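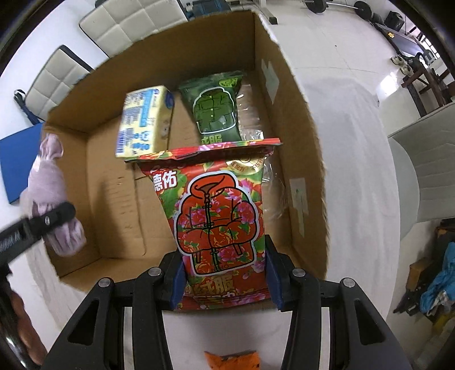
## Minutes, Ostomside Parcel Group, September meeting

Meeting opened at 7:00 p.m. in the downstairs room at Doherty. Minutes of the last meeting were read and approved with one correction: the Mirasden shipment went by ground, and the cost sheet has been changed to show that.

### 1. Packing

The group is using corrugated brown cardboard for the small boxes again this round. Two members asked for the heavier ones. The price difference was looked at and the group decided to stay with what we have until the current stack is used up. White tape is fine for repairs on the inside walls and flaps, but the outside seams must be done with the wide brown tape, as the carrier has sent back boxes with anything else on them.

Order of packing was discussed at some length. Agreed:

- Cartons and anything with a stiff side go in first, standing up against a wall of the box.
- Soft packages go in after that. The flowered 德佑 package and the dark green one with the padded coat on it are both to go in upright so the fronts can be read when the flaps are opened.
- Clear bags go behind or between the packages.
- Snack bags go in last. They are not to be left on the floor at the end of the evening.
- Flaps stay open until the list has been checked.

There was a question about whether cloth items can share a box with food. No objection if the cloth is clean and folded. Anything bunched up gets refolded first. The lavender piece is to be folded and put with the cloth items.

### 2. The room

The exercise equipment stays where it is. The barbell and bench are at the far end and the treadmill is along the side, and the owner does not want either of them moved. Members are asked not to put boxes on the treadmill. The white quilted chairs may be used for sitting but not for stacking.

Shoes and bags should be kept by the rack. A blue folder was left on the floor. If it has the address labels in it, please hand it in before the next meeting, as we are short one set.

Rent for the room is $70 a month through the winter. Approved.

### 3. Money

Balance at the start of the month was $707. The Vulto order for boxes and tape has not been billed yet. A member moved that we hold back $500 for postage and spend nothing else out of that amount. Seconded and passed. The yearly limit of $2000 stays the same.

### 4. Cloth and small packets 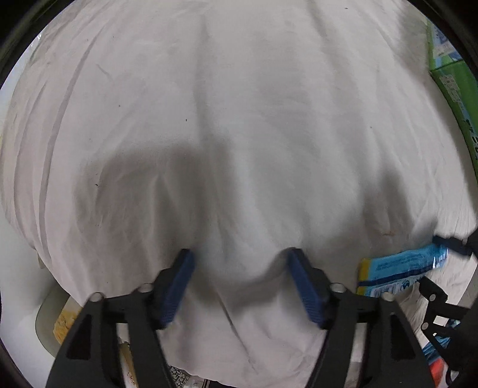
Marius Roman

I was asked to write this item up since I raised it. The large off-white cloth wrinkles badly, with long creases running most of its length, and small packets are hard to lay out straight on it. The light-blue packets with the yellow band at one end are the ones I had most trouble with. The plastic is shiny and crinkles at the end, and the small print is hard to read under the overhead light. I proposed that we pull the cloth flat before each session and lay the packets in rows with the yellow band to the left. After some discussion the rows were agreed to. Ironing the cloth was also suggested and I said I would take it home and try.

One member would like to do without a cloth and use a plastic sheet. Held over to next month.

### 5. Other business

- The packing list needs a column for cartons with barcodes. Marius will add it.
- Mirasden has asked for the boxes a week earlier than last year. We can meet that if the Vulto order arrives on time.
- A second pair of scissors is needed. Bring one from home if you have a spare.
- The door at Doherty sticks. Push at the bottom.

Meeting closed at 8:25 p.m. Next meeting same room, same time. Please bring your own marker.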